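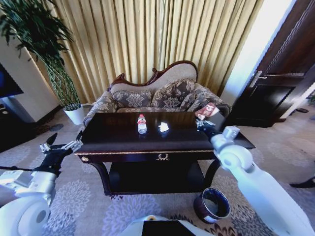 Keep the front room

By Jade Nuttall
July 21, 2021

My grandmother had a room that was used on perhaps 20 days a year. It had the best sofa, the best carpet and a clock that had to be wound with a key. Visitors were shown into it. Children were not, unless someone had died or got engaged.

I used to think this was a waste of a room, and most people who sell houses now seem to agree. When we were looking to move in March, every agent in Hovlow told us the same thing about the older terraces: you can knock that wall through. One had a drawing ready. It showed a single long space with a kitchen at one end and a television at the other, and it would have cost us more than our car.

We left the wall where it was, and I think more people should.

The case against the front room is easy to make. Houses are small and heating is dear. If you have two rooms downstairs, it looks silly to keep one of them for best. Families want to be together, and a parent cooking tea can keep an eye on a child doing homework.

All of that is fair. But the last year and a half has shown how badly one big room works when everyone is in it. A friend in Skokeck spent the spring taking work calls from the cupboard under her stairs, as it had the only door on the ground floor that shut. She had paid to have the other doors taken out.

A door is a cheap thing and does a great deal. It lets one person read while another watches the football. It keeps the smell of frying out of the curtains. It means that if a neighbour calls round upset, there is somewhere to take her that isn't next to the washing-up.

I would also defend the furniture. A proper sofa with a carved back and a heavy pattern is out of fashion, and you can pick one up at the Clallier saleroom for less than a flat-packed one. Ours cost £360, with delivery on top. It is not good for lying on. It is very good for sitting and talking, and people stay longer than they mean to.

Where I part from my grandmother is on the rules. She would not allow a cup in there without a saucer, and I don't remember anyone laughing much. A room kept for best should still be used on an ordinary evening, with somebody's drink on the table and the newspaper left open. The carpet will wear. Carpets do, and ours is due for replacing in any case.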